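Der kleine weiße Schreibtisch kann jetzt mehr

Pressemitteilung von Grevari, April

Ich gebe es gleich zu: Ich habe selbst drei Jahre lang an einem Küchentisch gearbeitet, zwischen Müslischüssel und Stromrechnung. Umso mehr freue ich mich, dass wir bei Grevari ab sofort unsere Schreibtischserie Celetti ausliefern – weiß, schmal, mit Ablage unter der Platte und auf Wunsch gleich fest eingebaut!

Angefangen hat alles mit Zuschriften. 1.254 Haushalte haben uns geschrieben, was sie zu Hause am Schreibtisch ärgert, und die häufigste Antwort war (ich hätte auf Kabel gewettet) der Platz für den ganzen Kleinkram. Alcides Quispe aus unserer Werkstatt hat daraufhin fünf Entwürfe gezeichnet, zwei sind geblieben. Über die Höhe der Ablage haben wir uns wochenlang gestritten, das darf ich hier wohl schreiben.

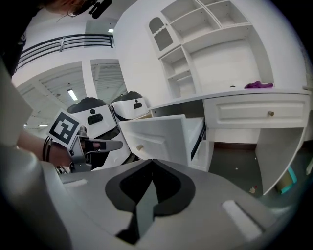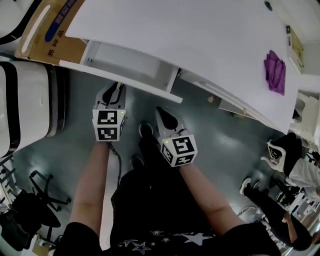

Weißer Tisch mit violettem Tuch auf der Platte. Im ersten Bild ist auch die Schublade mit dem runden Messingknopf zu sehen, im zweiten das offene Fach unter der Tischplatte.

Zum Tuch noch ein Wort, weil ich ständig danach gefragt werde: Zum Abwischen reicht ein weiches, leicht feuchtes Tuch, mehr braucht die Platte im Alltag nicht. Scheuermilch bitte weglassen! Wer mag, bekommt zu jeder Bestellung unser kleines Pflegeheft, das Joanne Dobson geschrieben hat und das auch Tipps zum Einräumen enthält: Schweres nach unten, Täglichgebrauchtes nach vorn.

Celetti gibt es direkt bei uns und bei unserem Partner Etov. Bis zum Sommer wollen wir etwa 1.706 Tische ausliefern, die Lieferzeit nennen wir bei der Bestellung. Fragen, Musterwünsche und Presseanfragen landen bei mir, am besten vormittags.

Socorro Cárdenas
Grevari, Presse und Kundenpost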